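Ticket: second gripper set, laundry cell
Opened by: Raimo Turunen
Status: waiting on purchasing (a lifestyle)

May 14, 2020 - Eltero quoted $400 for spare fingers, plus $200 freight. Budget line is $500. Dotix will match the colour but can't ship before August.

Update: asked Eltero to drop the freight if we order 3 sets. They're "looking into it".

Update: purchasing wants to know what the fingers are for. Jeans and a lemon print thing, both in the pink basket. Attached.
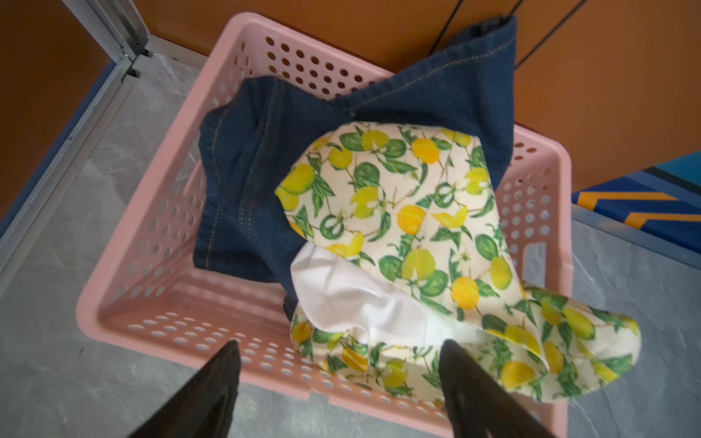

1 min read

Approved for one set. Freight still unresolved.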